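The Bondstead table (and what I keep on it)

I've had the Bondstead in the shop since May and I get asked about it more than anything I sell, so it finally gets its own page. It's a long blond wood table with the boards running in plain parallel lines, and yes, you can buy one!

**The basics**

- Light wood top, soft sheen, seams left showing
- 66 inches long
- Seats six, or works as a display table like mine does
- Ships in 2 boxes from Braltmont
- Legs bolt on, 3 bolts each, wrench included

I was nervous about the finish. Pale wood and I have a history (coffee, mostly), but this one wipes down with a damp cloth and I've only had to touch up one corner -- my own fault, I dragged a crate over it. Ghanem makes a wax that goes on nicely if you want a bit more shine. Skip the orange oil, it left mine sticky for a week.

Assembly took me an evening with the radio on. Get the legs finger-tight first and then go around again with the wrench, or you'll end up with a wobble and have to start over like I did.

As for what goes on top, I like a printed runner down one side, a little green plant in a white pot, and then a few small things with plenty of bare wood between them.
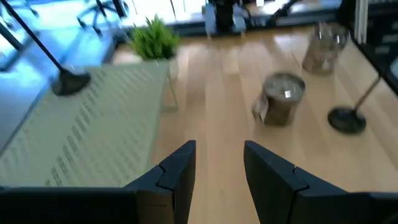

The color goes with nearly everything, and I've tried a lot of everything. Dark pieces stand out against it, and anything black looks sharper than it did on my old walnut one. Glass is good too.

Price is $200 for the floor model at Urkden, and that one's pickup only. New ones are made to order, so write me before you plan a dinner around it -- the last batch ran late.

Page updated 7/28/21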